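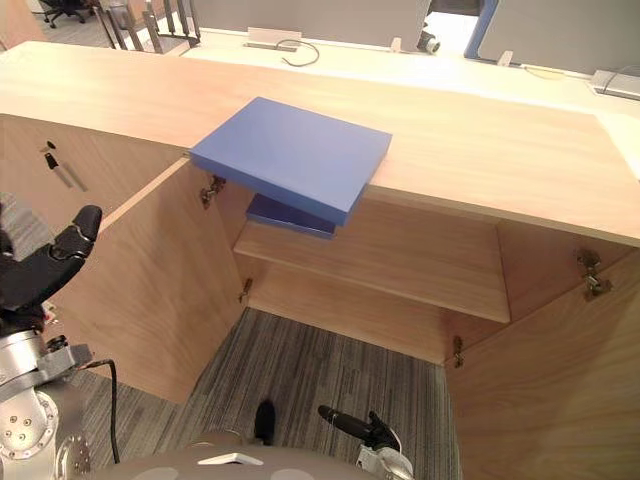
2 min read

Veerle Michiels has emptied her office cabinet, and she is a little proud of it. "It took me 45 minutes," she says. "I had expected a whole morning."

The blue box was the hardest part. She kept old letters from Vircombe in it for years, and did not want to read them again. "So I gave them to Femke. The box I like – the blue goes well with the light wood."

Does she plan to fill the shelf again? She thinks for a moment. "Only the things I use in a week. And with both doors wide open I can see at once if I am cheating."

The hinges she wants to oil in June. Her colleague Thijs has already asked for half of the shelf, and she has not answered him yet.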